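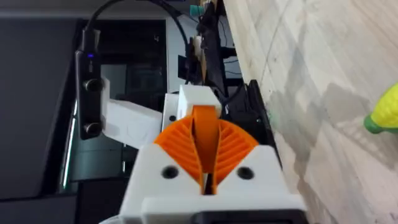 Student Projects | Engineering

Monday, May 12, 2025
By Mayu Kudo and Eustaquio Ibarra

Teaching a Robot Arm to Pick Up Toy Food: Final Report

This report covers the second half of the Andport project, carried out at the Sindham teaching laboratory under the supervision of Yasuo Ikeda. The purpose was to find out how many hand-guided demonstrations a small arm requires before it can repeat a simple pick-up task without an operator.

Two methods of demonstration were compared. In the first, the operator held the arm and moved it through the task by hand. In the second, the operator worked a smaller leader arm, and the robot copied its motion. Demonstrations were recorded by both authors and by Tianyou Wei, who had no earlier experience with either method.

The gripper has two flexible orange ribbed fingers in a white printed housing. The fingers bend around an object when they close, and for this reason no force sensor was fitted. The task objects were toy vegetables placed directly on the floor. The toy corn proved the hardest of these: it rolled when touched at one end, and operators soon learned to approach it across the middle.

A total of 97 demonstrations were kept for training, and 17 were discarded. Most of the discarded recordings came from the first method, in which the operator's hand often blocked the camera's view of the object. The leader arm avoided this problem but gave no sense of contact, and new operators tended to press the fingers into the floor. Mr. Wei needed seven practice runs before his recordings were accepted.

The trained controller copied the habits of its teachers closely — including a short pause above the object that one operator had made without noticing. Later recordings were made with a steady approach, and the earlier ones were left in the set for comparison.

The authors recommend that the leader arm be used for all further work. A second round of recordings, led by Kohei Takeda, is planned for July.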